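Magdolna Boros
@magdolnab

1/ ok sweet corn thread bc three of you asked and I'm on lunch. typing fast, sorry in advance

2/ First thing. Buy it the day you're going to eat it. Sugar starts turning to starch once it's picked. Supermarket corn can be fine, mine usually comes from the Mollthorpe stand on the county road, cash only, gone by 11 most Saturdays

3/ Don't peel it back in the store!! You dry out the whole ear and then put it back for somebody else. Feel the tip through the husk. Plump and rounded = good. Pointy, skinny = kernels didn't fill in

4/ Silk should be brown and a little sticky. Black and mushy, leave it. Husk green and tight. Stem end pale, not brown

5/ Storage if you really can't eat it tonight. Husk ON, in a bag, in the fridge, coldest part. Two days tops. After that make soup

6/ Boiling. Big pot, lots of water, NO salt (my aunt swears it toughens the skins, I've never tested it, I just obey). Corn in, lid on, heat off. Leave it alone till the butter's soft. Done

7/ Grill people. I soak mine in the husk first, my brother Allard says that does nothing and goes straight on. His are better. I hate this

8/ Butter. Roll the ear on a slice of buttered bread. Then eat the bread. Best part of the meal and I will not be taking replies on this

9/ one ear per plate, small plate is plenty
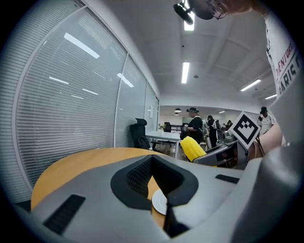
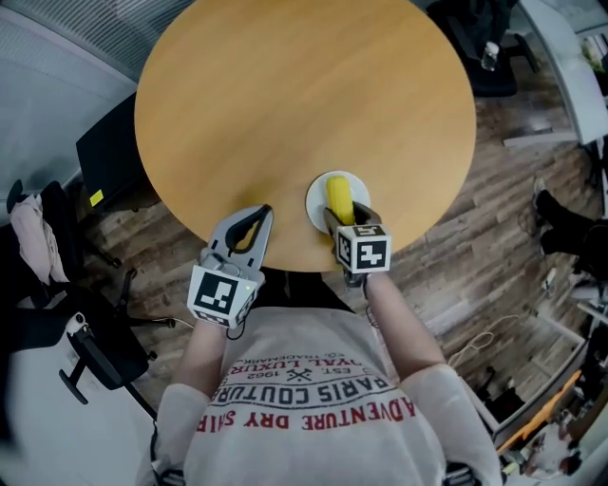
10/ Freezing. The August job. Bought 153 ears last year with my sister in law, split it between the two houses, we were still finding silk in the kitchen at Halloween

11/ Blanch whole, ice water, then DRY them. really dry. Wet kernels freeze in one big brick and you'll be hitting it with a spoon in January

12/ Cutting off the cob: stand the ear in the middle hole of a bundt pan, kernels fall in the pan. Don't cut too deep or you get the woody bits. Then scrape the cob with the back of the knife for the milk, that goes in chowder

13/ Flat bags, pressed thin, two cups each. Write the date on BEFORE you fill it. I got 17 bags out of the last batch, down to 2 now

14/ Cobs make stock. Onion, bay leaf, the naked cobs, an hour on low. Smells like teh fair

15/ Someone asked about varieties. I grew Varura two summers, tall, sweet, raccoons got nearly 14 ears in one night and I quit gardening. The bicolor from the stand is good enough for me

16/ And yes Meijer is fine in a pinch, get there early, dig to the bottom of the bin where it's cooler

17/ lunch over. chowder recipe tonight if I can find the card, it's in the drawer with the takeout menus I think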